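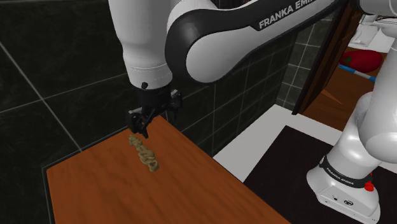 Does the Grodanden kit need its own physics licence to run the table-top grasping tasks?

The base kit covers them. A separate licence comes in only if you want the deformable-object module, and the quote lists that as its own line.

Posted 2020-11-22 by Aileen Pascual
Print this message | E-mail this message

Replying to the October thread on simulation kits for arm work. The earlier message is quoted in pieces, with my notes under each.

> We are looking at Grodanden and Sovico for a small lab. One
> arm, parallel gripper, picking odd-shaped objects off a table.
> Which one has the better contact behaviour?

I have had the Grodanden evaluation copy on a desktop at Bollham since October and have put it through 300 grasp attempts on rendered household rooms, using the Franka model with the two-finger gripper. The Sovico trial expired before I could run the same set, so treat what follows as a review of one product only.

Contact on convex objects is stable at the default time step. On lumpy or linked shapes with concavities, the default collision mesh is a single hull, and the fingers close on a surface that the rendered mesh does not have. Turn on convex decomposition in the object file. With it on, 158 of the 300 attempts held through the lift. The remaining failures were mostly slips at low friction values, plus a handful where the planner ran the wrist too near a wall and aborted.

> How long does a scene take to load? Our last package was
> unusable for batch work.

Roughly 10 seconds for a furnished room on my machine, most of it textures. Headless mode skips the textures and the wait is negligible. Resetting only the object pose does not trigger a reload, provided you call the reset on the object and not on the scene. The manual has this backwards in chapter 2.

> Can we place the arm base ourselves or are we stuck with the
> supplied layouts?

You can place it. Base pose is set in the room's config file, in metres and radians, relative to the room origin. Check reach before you commit to a layout. A base standing on the floor beside a table leaves less usable area at the far side of the tabletop than the supplied reach map suggests, as the map assumes a free wrist orientation. For a straight-down grasp you need to recompute it. I have a short script for that and will send it to anyone who writes to me off-list.

> Is the camera output good enough to train on?

Depends on your task. Colour and depth are aligned and the depth noise model can be edited. Glossy floors and tiles render well. Shadows are soft and I could not find a setting to harden them, so if your lab has a single strong overhead light you will see a mismatch.

> Support?

Jaidee handles Canadian support and invoicing. They answered two of my three tickets. The third, on joint torque limits being read from the wrong file after an upgrade, is still open. The workaround is to copy the limits into the room config by hand.

I would renew for another year at the academic rate. I would not pay for the deformable module until someone here has tested it. If anybody on the list still has a working Sovico trial and is willing to run my object set, the files are ready to go.

Aileen Pascual
Bollham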